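Costine Galley Mailer: Is It Worth It for a Self-Published Author?

I put off paying for a review copy service for years. I figured I could do it all with a spreadsheet and a lot of polite emails, and for my first two books I did (badly). When the third one was nearly ready, my friend Vesna Nikolaidis talked me into trying Costine, the tool she uses for her cozy mysteries, and I've now run one full launch through it. So here are my thoughts, grumbles included!

Setup took me an evening. You upload your ebook file, write a short pitch, pick your categories and choose how many copies you want to give away. I went with 500 because that's what my plan allowed. The pitch box is tiny and it doesn't save as you type, so please write yours somewhere else first. I lost mine twice and said some words I wouldn't put in a book.

Once it's live, readers ask for a copy and you approve them one at a time or just open the gates. I started out being picky, got tired by lunch, and opened the gates. My listing page had 1,669 views in the time it was up, which thrilled me until I saw that only 87 people had downloaded the thing. Vesna tells me that's normal for a quiet family novel with a boat on the cover. I'm choosing to believe her.

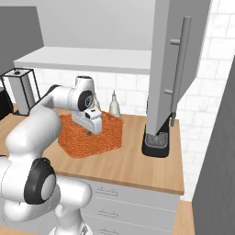 Reviews are the part everyone wants to know about, so let me get to it. I ended up with 11, most of them thoughtful, one of them clearly about somebody else's book. The reminder emails are the best feature by a mile: you set the date, Costine does the nagging, and you don't have to be the pest. Before this I kept my reader notes and thank-you cards in a basket on the kitchen counter, a woven orange one much like that one, and I'd find a name in there months too late to do anything with it. Now they're all in one list I can sort and search, and the basket has gone back to holding onions.

What I don't love is the reports page. It tells you how many people opened your reminder but not which ones, and the export button gives you a file my computer wouldn't open until I renamed it. I wrote to support and got a kind, useful answer the next day, so points for that.

I also tried Sitodow for a week before I settled. It's prettier and the pitch box is a decent size, but there were hardly any readers in my category and I gave up. If you write thrillers you may do better there.

Would I pay for Costine again? Yes, for a launch, and then I'd pause it until the next book. My next one, Dunleavy, is set to come out in September and I've already got the pitch written (in a separate file, saved in two places).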